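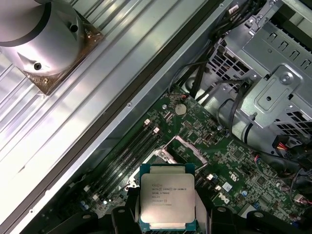 Perguntas frequentes - workstations recondicionadas Fovus
Atualizado em 19 de fevereiro de 2025

O que é uma máquina recondicionada?
Usada, vinda de empresa, testada e limpa por nós. Não é nova. Marcas de uso na caixa acontecem, riscos pequenos, sombra de etiqueta. Nada que atrapalhe o funcionamento.

De onde vêm os equipamentos?
Fim de contrato de aluguel, na maioria. Escritórios de engenharia, estúdios, faculdades. Chegam em lote no depósito de Vandton e passam pela bancada antes de ir pro site.

Posso escolher o processador?
Sim, dentro do que a placa aceita. Ver a ficha de cada modelo. Se o que você quer não aparece na lista, pergunte antes de fechar o pedido. Depois de faturado não dá pra trocar, só cancelando e refazendo.

Xeon serve pra jogar?
Serve, mas depende muito mais da placa de vídeo. Confira a potência da fonte e o espaço no gabinete. Muitas workstations usam fonte de formato próprio, não é qualquer uma que entra.

Posso misturar memória ECC com memória comum?
Não. E registrada com não registrada também não. Mande foto da etiqueta do pente que a gente confirma se é compatível.

Vem com sistema instalado?
Vem com Linux, só pra teste. Windows com licença é opcional, marcar no carrinho. Não instalamos licença trazida pelo cliente.

E o SSD, é novo?
Nos anúncios com "SSD novo" no título, sim. Nos outros é usado, com relatório de saúde junto. Os discos antigos são apagados antes da venda, não adianta pedir arquivo de volta.

Qual a garantia?
24 meses pra placa-mãe, processador e memória. Fonte e disco usado, 2 meses a menos que isso, ver o certificado. Bateria da BIOS não entra na garantia - é item de consumo.

Perco a garantia se abrir a máquina?
Não. Pode abrir, limpar, por memória, trocar disco. O que não cobrimos: pino do soquete torto, componente queimado por fonte de terceiros, líquido. Se for mexer no processador e nunca mexeu, leve na loja. A troca da pasta térmica custa R$ 59 com a pasta incluída.

Quanto custa o frete?
Calculado pelo CEP no carrinho. Retirada grátis em Vandton e em Flollville. Em Beaulieu só com agendamento, o balcão lá é pequeno e não guarda estoque.

A máquina chegou e não liga. E agora?
Calma. Primeiro: chave da fonte na traseira, cabo, tomada. Depois abra a lateral e aperte os pentes de memória, às vezes soltam no transporte. Ligou e apita? Anote a sequencia de bipes e mande pra gente junto com o número do pedido. Não devolva sem abrir chamado, o pacote fica parado na recepção.

Posso devolver?
Compra pelo site, prazo legal de arrependimento, 7 dias a partir do recebimento. Embalagem original de preferência. Se jogou fora, peça uma - mandamos só a espuma, a caixa você arruma.

Vocês compram máquina usada?
Compramos lote de empresa. Pessoa física só na troca, com avaliação no balcão. Traga a fonte e os cabos, e apague seus dados antes.

Emitem nota pra CNPJ?
Sim. Preencher a inscrição estadual no cadastro ANTES da compra. Corrigir nota depois é demorado.

Tem parcelamento?
Cartão, parcela mínima de R$ 254. Pix com desconto, o valor aparce na última tela. Boleto só pra empresa cadastrada.

Até quando vale essa tabela de serviços?
Até junho. Depois sai outra nesta mesma página.

Não achei minha dúvida
Formulário de contato no rodapé. Informe modelo e número do pedido, sem isso a resposta demora.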